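# Chapter 7. Looking After a Two-Arm Cell

Draft for the Bromberg evening course. Read before the lab on Sunday, bring the log sheet.
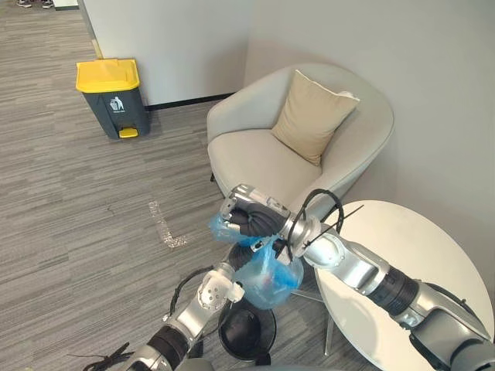 How often should the cables on a two-arm cell be checked? At the start of every shift, and again after any job where the arms worked close to each other. Hands and eyes, both. A full check with the covers off comes every 900 hours of run time.

That's the short version. The rest of this chapter is the long one.

## 7.1 What wears out first

Usually cables. Then finger pads, then the screws at the wrist flange. Motors and gears last for years if the cell was set up right, and most service calls we went through for this book never got as far as a motor. The Bivley shop kept its call sheets for a whole winter – loose ties, pinched cables, worn pads, page after page.

A cable that runs along the outside of an arm has to bend every time the joint bends. Too short and it pulls on the plug. Too long and it catches on things: table edges, chair backs, the other arm. So you leave a loop at the wrist, and you tie the cable down on both sides of that loop. Not on the joint itself. Never on the joint.

**Slack loop:** the extra length of cable left at a joint so the joint can turn all the way both ways without pulling.

Setting the loop, in order:

1. Stop the cell. Power off, tag on the switch.
2. Support the arm before you release the brake. It will drop.
3. Turn the wrist by hand to one end of its travel, then the other. Watch the cable the whole time.
4. Tie it at the point where it moves least.
5. Trim the tie flush. A sharp tail will cut the next sleeve it rubs on.
6. Repeat step 3. People skip this one.

## 7.2 Soft jobs are hard on fingers

Thin plastic, cloth, bags of any kind. They weigh next to nothing, and students expect them to be easy on the machine. But the fingers have to close all the way to hold a thin sheet, and they stay closed under load for the whole carry. Ribbed pads flatten on the tips first. Run a thumbnail across the ribs; if it slides without catching, change the pads. Change both, even if one looks fine.

Grip force for film and bags: start at 22 percent and go up in small steps untill the material stops slipping. Write the number down on the log sheet. Next person will need it.

Wipe pads with a damp cloth, plain water. Solvent makes the rubber swell and then they bind.

## 7.3 Two arms, one work space

Everything in 7.1 counts double here. When one arm holds from above and the other comes in low, the grippers end up very close, and so do the cables. The controller knows where the arms are. It does not know where the slack is. Keep-out distance in our lab cells is 100 mm between wrist housings, set in the Štefanec controller under *Shared zone*. Raise it if you've added a longer loop – this gets forgotten all the time.

Also check the floor. Loose leads near the base of an arm get stepped on, rolled over, dragged. Route them back and tape them, or put them in a channel.

Floor marks: if the cell works on objects that sit on the floor, mark the spot and check the mark weekly. Tape creeps on carpet. When a pick starts missing by a little, look at the tape before you touch teh calibration.

## Terms to know before 7.4

slack loop, wrist flange, keep-out distance, pad wear, shared zone

Section 7.4 takes the Bekodholm wrist apart, screw by screw. Have the torque chart from Chapter 3 open.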